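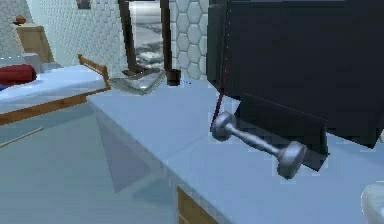 Fouad, your question about keeping a training diary has been going round my head all weekend, and I've ended up writing far more than I meant to (sorry, digest readers!). I started mine when the gym shut and I was exercising in the kitchen between the washing machine and the cat's bowl. I only had the simple sort of weights then, a plain silver dumbbell with a round disc at each end and a thin handle between, and you'd think there'd be very little to write down about a thing like that. I filled a whole notebook before December!

On 30 May 2021, Fouad Soliman wrote:

> Hello all,
> I've been doing my exercises four mornings a week and
> I haven't a clue whether I'm getting anywhere. My
> daughter says write it down, but every time I try I
> last three days and then the page stays blank and I
> feel guilty looking at it. Does anyone on here keep a
> proper record? Paper or phone? And what do you put in
> it? I bought one of those Lahlou planners but it has
> boxes for "mood" and "intention" and I never know
> what to say.
> Fouad

I had to laugh at the "intention" box. I had the same planner and wrote "finish before the bins go out" in it for a fortnight, then gave it to my niece, who loves it.

Paper or phone, then. I tried the phone first. I used Vaka for a while, and it's fine if you like charts, but it wanted to know my resting heart rate before it would let me type in a set of curls, and it kept congratulating me. Also I'd pick it up to log something and come back to myself ten minutes later reading about somebody's extension. So it's paper for me, a cheap Dovik exercise book with squared pages, the sort we had for maths. It lives on the windowsill with a pencil on a string. The string matters more than the book, if you ask me.

As for what goes in it, very little. Day of the week, what I did, how many, and one word at the end. The word is usually "meh". Sometimes it's "knee". But when I looked back through the spring I could see that "knee" nearly always came the day after the long steps, and I'd never have spotted that otherwise. So I swapped them for the short ones (the step-up onto the bottom stair, nothing clever) and I've had 2 "knees" in all of May, which I'm very pleased with.

I do add up one thing, and it's arm lifts, and it's pure vanity. April came to 1447. May is at 2265 with tomorrow still to go, and I am absolutely not going to do a silly number tomorrow just to make it rounder. (I might.)

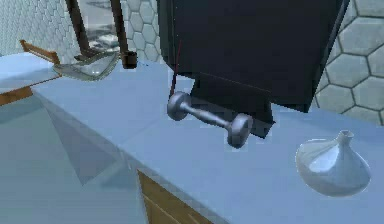

Dumbbell on its side, left end a bit higher than the right.

About the blank pages: I really would just leave them blank. I used to go back and fill in what I thought I'd done, and it was mostly lies. Now if I miss a week I draw a line across and carry on underneath. There's a lovely long gap in February when I had my cold and read all the Laretti detective books in bed, and I don't regret a minute of it.

Ehab Ouali told me he counts in his head up to 200 across the whole session and stops wherever he happens to be, and writes down only whether he got there. A tick or nothing! I couldn't do it, I'd lose count at the first knock on the door, but it might suit you, Fouad, if it's the writing part that puts you off. Ehab, if you're reading, do say whether the warm-up counts, as I've been wondering.

Two other bits while I'm here. Whoever asked about wrist straps last week, I've never used them so I'm no help, but I did find that holding the handle less tightly stopped my thumbs aching. And has anybody got a good stretch for the back of the shoulder that doesn't involve lying on the floor? Getting down is no trouble. It's the cat, she sits on me.

Happy lifting, and let us know how you get on with the next three days!

Maureen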